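Shop Tips: Before You Spend a Weekend Automating the Snack Shelf

Every shared workshop gets the idea sooner or later. There is a pair of arms, there is a table, and somebody wants the snacks sorted. I was against it at ours and I'm still not sold, but I've put in enough evenings on the build to have opinions on what saves time and what wastes it.

Start with the bench. Clamp before you drill. Estíbaliz Paredes wanted our arm mounts bolted down on day one, and we moved them twice in the first week. Any store that sells you a "permanent" mount kit for a first build is selling you holes in the wrong place.

Run every cable with slack at the joints and tie it at the posts. Then move each arm through its full reach by hand, power off, and watch the cables the whole time. People skip this. People also buy a lot of cables.

Label both arms. Paint marker is fine, tape falls off.

Be suspicious of demo videos. The Jovau one that gets passed around has matte wooden blocks on a gray mat, and of course it works. Try your own groceries before you believe a word of it.

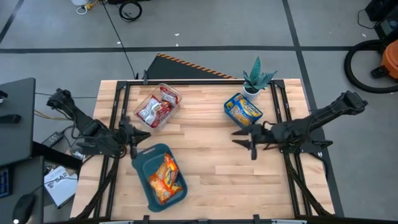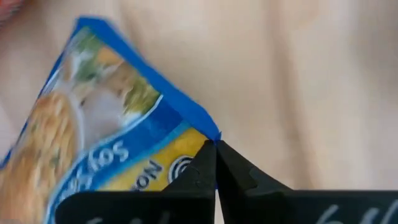
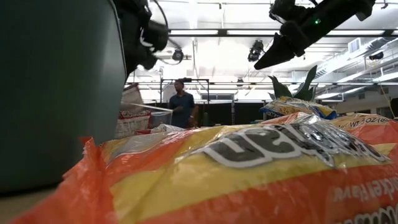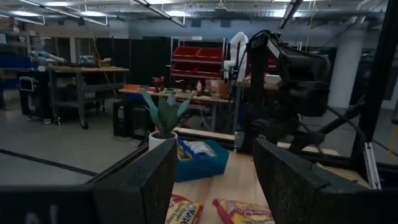

Bags and pouches are miserable things to grip, and most advice about them is written by people who only ever picked up boxes. The usual suggestion is to squeeze harder. Don't. A packet full of air slides out when you squeeze the middle, and a packet full of noodles turns into crumbs. Go for a corner or the flat seal, where there is something thin to pinch. With the blue-bordered pouch the two fingers close on one corner and the rest hangs off to the side, which looks careless and is the best grip I know for that shape. Come in slowly, close, wait a beat, then lift. If your software has a setting for the wait, make it longer than you think it needs.

Shiny film is the other headache. Overhead tubes put white streaks on every crease, and a camera that found the package a minute ago can lose it when the bag gets turned. Before you buy a light kit, try switching off one row of tubes. Jahangir Uddin swears by a Pastov diffuser panel. I tried baking parchment taped over the fixture on a cool LED strip and couldn't tell the difference. Keep paper well away from anything that gets hot.

Containers: wide and shallow beats tall. Sloped sides are forgiving. Clear plastic looks tidy and is harder for a camera to find the rim of, so put a strip of colored tape around the lip. Stick down a little shelf liner if the thing skates when it gets bumped.

Don't use fresh food for practice. Pick packets past their date and retire them when the seals go soft. Ours went through 166 attempts on one set, and by the end I was testing how well the arm handled trash.

Keep a paper log next to the keyboard. Date, what you changed, what happened. Change one thing per run. If you changed 3 things and it got better, you've learned nothing you can use in March.

Is it worth it? For putting groceries away, no. A kid with a basket beats it easily. For learning how a joint behaves under load, maybe. I'd still finish the shelves first.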